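Section 4. Setting Up and Running a Wash

These instructions cover the Besent 16 front-loading washer. Read Section 2 (Unpacking and Transit Bolts) and Section 3 (Water and Drain Connections) before you start. If the transit bolts are still in the back panel, stop and remove them.

4.1 Before the first wash

1. Open both water taps fully and check the hose ends for drips.
2. Plug the machine into a grounded wall outlet. Do not use an extension cord.
3. Press and hold Power for two seconds. The display shows the water hardness setting.
4. Turn the dial to match your local water: Soft, Medium or Hard. Press Start to save.
5. With the drum empty, put half a cap of detergent in the main compartment and run Drum Clean.

The first Drum Clean clears out water left over from factory testing. You may notice a slight rubber smell. It goes away after two or three washes.

CAUTION: The door glass gets hot during Drum Clean. Keep children and pets away until the cycle ends and the door lock clicks.

4.2 The detergent drawer

The drawer has three compartments. The left one, marked II, is for the main wash. The right one, marked I, is for prewash and is used only with the Heavy cycle. The small center one is for fabric softener.

1. Pull the drawer out until it stops.
2. For liquid detergent, lower the blue flap in compartment II. For powder, raise it.
3. Fill no higher than the MAX line.
4. Push the drawer in slowly so softener does not spill over.

NOTE: If you switch from powder to liquid, rinse the drawer first. Dried powder keeps the flap from seating and the liquid will run straight into the drum.

4.3 Choosing a cycle

Normal: cotton and mixed everyday loads. Fill the drum to three quarters.
Heavy: towels, work clothes, bedding. Fill to three quarters.
Easy Care: polyester, nylon and blends. Fill to half.
Sport: jerseys, shorts, leggings and other stretch or mesh items. Fill to half.
Delicate: wool marked machine washable, silk, lace. Fill to one third.
Quick: lightly worn items only. Fill to one third.
Rinse and Spin: swimwear, or items washed by hand.

Top spin speed is 1400 rpm on Normal and Heavy, 800 on Sport and Easy Care, and 600 on Delicate. You can lower the speed with the Spin button but you cannot raise it past the limit for the cycle.

4.4 Starting a load

1. Check pockets. Close zippers and hooks.
2. Load items one at a time. Do not push in a tight bundle.
3. Close the door until it clicks.
4. Turn the dial to the cycle. The display shows the time left.
5. Change temperature or spin speed if needed.
6. Press Start. The door locks and the machine weighs the load. The time shown may change during the first few minutes.

To add an item after starting, press Start again to pause. If the door symbol goes out, the door can be opened. If the symbol stays on, the water level is too high and you will have to wait for the end of the cycle.

4.5 Delay start

Press Delay until the display shows the number of hours you want, then press Start. The longest delay is 16 hours. Do not use Delay with bleach or with stain remover sprayed on the fabric.

4.6 Clothing with printed numbers or logos

Printed designs can crack or stick to themselves if they are washed too hot. Follow the care label where it differs from these steps.

1. Turn the garment inside out.
2. Wash reds and other strong colors separately for the first few washes.
3. Select Sport and set the temperature to Cold.
4. Leave softener out of the center compartment.
5. Take the garment out when the cycle ends and turn it right side out.
6. Dry it on a rack or hanger. Do not iron over the print.

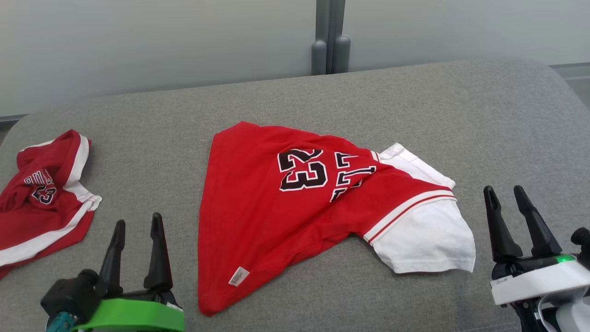
Fig. 4-3. Red jersey with printed numerals.

NOTE: If a print feels tacky after washing, let the garment dry fully before you fold it. Folding it early can leave marks.

4.7 End of cycle

The machine beeps three times and shows END. The door unlocks after one minute.

1. Remove the load.
2. Wipe the rubber door seal, including the fold at the bottom.
3. Leave the door and drawer slightly open.
4. Close both water taps if you will be away for more than a few days.

To turn the beep off, hold Spin and Delay together for three seconds. Repeat to turn it back on.

4.8 If the machine does not start

Display dark: check the plug and the breaker.
E1: door not closed. Look for fabric caught in the seal.
E2: no water. Check the taps and the inlet screens (Section 6.2).
E4: water not draining. Clean the pump filter (Section 6.3).
E7: load out of balance. Pause, spread the load by hand and restart.

CAUTION: Unplug the machine and let the water cool before opening the pump filter.

If a code comes back after two tries, write it down along with the model number inside the door rim and contact Pirbridge Appliance Service.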